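Two grippers, one bench and a lot of swearing at a USB lead

I said back in February that I'd write something up once I'd had a proper go with both grippers, and then I kept not doing it, partly through laziness and partly because I kept changing my mind about which one I liked. I've stopped changing it now (mostly), so let's go.

The contenders are the Condero, a two-finger parallel gripper with rubber pads, and the Brukico, which has softer curved fingers that bend round whatever they're holding. I bought the Condero second-hand and the Brukico is on loan from Bronwyn Trevaskis, who wants it back and has been very patient. Both bolt onto the same arm with an adapter plate I had to redrill twice. If you're tempted to do the same, measure the bolt circle yourself and ignore the drawing that comes in the box. Mine was a good 2 mm out and I now have a plate that looks like a colander.

Everything runs off the Damley controller, the little grey one, and I've kept the wrist camera the same throughout so that I was only changing one thing at a time. That was the plan, anyway. In the first week I also changed the lead, the lamp and the speed limit, so I threw that week's numbers in the bin and started again. It hurt! I'd been quite proud of that spreadsheet.

Setting up

The Condero was on and moving in an evening. You plug it in, the controller finds it, you tell it how wide open and how tightly shut, and away you go. The force setting is a number with no units, so you get a feel for it by squashing things. I got mine by squashing a satsuma.

The Brukico took me most of a weekend. Its fingers don't have a real "closed" position, they just keep curling until something pushes back, and the controller hates that. It waits for a signal that never arrives, sulks for a few seconds and then throws an error. Bevan Ngata put me on to a setting three menus down that makes it time out politely and carry on as if the grip had worked. I'm not sure I approve of a machine that assumes things went well, but it did get me going.

Then there was the lead. The camera kept dropping out whenever the wrist turned past a certain point, and I blamed the camera, then the controller, then my own code, and spent two nights on it. It was the USB lead. It had a kink in it right where the arm bends. I've now got a longer one held up with a loop of elastic and it's been fine ever since – please learn from my two nights.

The easy stuff

Boxy things first. Small cartons, a block of wood, a deck of cards in its case, that sort of thing. The Condero is brilliant at these. It comes straight down, shuts, lifts, and you can practically set your watch by it. Out of 108 tries in the first proper batch it missed 2, and both of those were me putting the box down somewhere daft.

The Brukico was all right too, only slower, and it has a habit of turning things slightly as it picks them up. You ask for a box to be placed square and it arrives at a jaunty angle. For dropping things in a bin that makes no odds at all. For stacking, it's maddening, and I gave up on stacking with it fairly early.

Rounded things were closer than I expected. Anything smooth and curved can squirt out of flat pads if you catch it off centre, and the Condero did that to me with a bar of soap so many times that I started leaving a towel on the floor. The Brukico just sort of hugs it. I enjoyed watching that a lot more than a grown adult should.

The camera matters more than I'd thought

I'd gone in thinking this would be a post about fingers, and a fair bit of my time went on what the arm could see. The wrist camera is great close up, but it looks at everything from such a funny angle that the software's idea of where the edge of an object is can wander about as the arm comes down. Hard edges on a plain surface are easy. White things on white are a pain. I tried turning the lamp up, which made it worse, and then turning it down and moving it to one side, which helped a bit with some objects and did nothing for others.

I also tried taking a second look halfway down, so the arm stops, has another think, and corrects itself. It adds a moment to every pick and it's worth it. With the Condero you need to be lined up properly or you get nothing. The Brukico is far more forgiving and will often get hold of something even when the aim is off, so if your camera setup is a bit rubbish, that's a point in its favour.

Bags, oh dear

And so to carrier bags. I'd been putting these off. A bag hasn't got a shape, or it has a new one every time you touch it, and the camera finds edges all over it where there's nothing to hold. I put the bag in with a small hard thing so there was something sensible to compare it with.
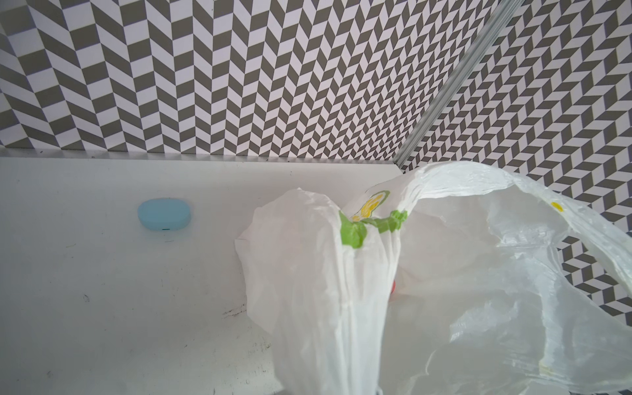

Bronwyn Trevaskis reckons I'm making it hard for myself by going for the middle of the bag at all, and that I should be hunting for the handle and ignoring the rest. She says a thin gathered bit of plastic is the one place where flat pads will always beat curved fingers, and that I've been unfair to the Condero by not letting it play to its strengths.

Well, I tried it her way, and she's got a point. Aimed at the handle, the Condero nips the plastic between its pads and hangs on. The Brukico curls round it, closes on mostly air and lets the whole lot slither out. Aimed at the middle, though, it goes the other way – the soft fingers scoop up a great handful of crumple and off it goes, while the Condero pinches one layer and drags the bag about like a dog with a blanket.

Trouble is, I can't find the handle reliably. The software is happy enough when the loop is up in the air and clueless when it's lying flat against the rest of the plastic. So for now it goes for the highest point it can see and hopes. I'd like to train something better, and I've been saving pictures as I go. I've got 1,457 of them so far and I'm aiming for 2,000 before I bother labelling any, mainly because I know that once I start labelling I'll want to stop.

So which one?

If you're picking up boxes, cases, anything with two flat sides, get the Condero and don't think about it any further. It's quick, it's tidy and it was working the same day it came out of the box. If your stuff is lumpy or squashy, or your camera is a bit vague about where things are, the Brukico will save you a lot of grief once you've got past the setting up.

I'm keeping the Condero on the arm, and I've ordered a set of thinner pads for it to see if they're any better on plastic. The other thing I want to try is the Mahuika, which has a flat pad on one side and a curved finger on the other and looks like it was designed during an argument. There's a waiting list, so don't hold your breath.

The Brukico goes back to Bronwyn as soon as I've found the fourth screw. If anyone has managed to get one talking to a Damley without the timeout trick, leave me a comment, and please tell me which firmware you're on.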